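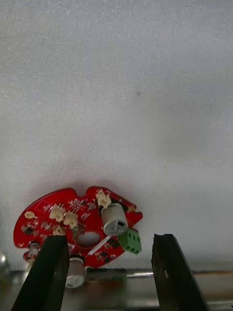

Issue 361, p. 2

Tray-fed board cell (setup and care)

A tray-fed board cell is a robot station that picks round circuit boards and loose harnesses from open plastic trays. Vendors such as Kilano call it self-setting. Few shops that run one would agree.
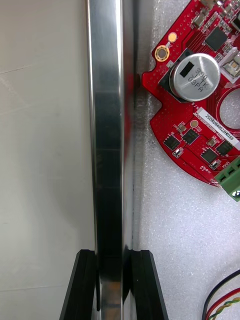
Olivares, February

Setup starts with finger alignment on a straight metal bar. The Gusside manual asks for a check every 1000 picks; critics say 500 is already late — and the manual gives no test data for either.

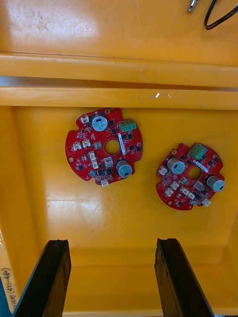

Tray position is taught by hand. The claim that the software corrects for a board turned in its tray has been repeated often and shown rarely.

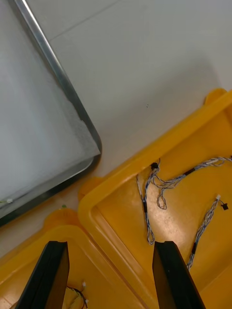 Harness picking is the weakest part of the Zemow procedure. It treats a harness as a fixed shape. Thin twisted wires lying in loops in a yellow crate, one strand running well away from the rest, don't fit that model, and most operators still reteach the grip point themselves.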